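4.2 Grasping household items on the shared bench
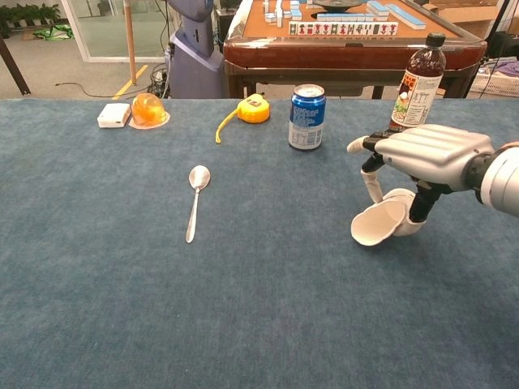
Mireille Awad objected early on that a hand built in a shared workshop would be tuned to whatever happened to be lying on the bench, and that results on one cup would say little about the next. We took the point and fixed the object set before any grip settings were chosen.

Figure 3. The hand holding a white paper cup on its side, just above the bench covering. Other items stand or lie toward the back of the bench, among them a bottle of iced tea, a blue can and a tape measure. A metal spoon lies nearer the front.

The paper cup was the hardest item to tune for. A grip strong enough to lift the full bottle will crush the cup wall, and the motor drivers in the Brallus build report current only, so there is no direct reading of contact force. We set a current limit for each object by hand. Hülya Coşkun ran the trials in July, 863 in all, of which 118 were with the cup. Each trial began with the object placed by hand and ended when it was set down or dropped.

Thin items gave a different kind of trouble. The spoon sits low on the fabric, and the fingertips tended to press into the covering before they closed. Lowering the approach speed helped a little. We also tried a bare tabletop, but light objects slid away on first contact, and we went back to the fabric for the remaining sessions.

The bench was used by other members between sessions, so the arm was homed again at the start of every run. This took roughly 8 minutes — longer if the wrist had been taken off. Trials in which the wrist coupling worked loose were logged but left out of the rates given in Section 4.3. The coupling was later replaced with a clamped one, and the cup trials were not repeated.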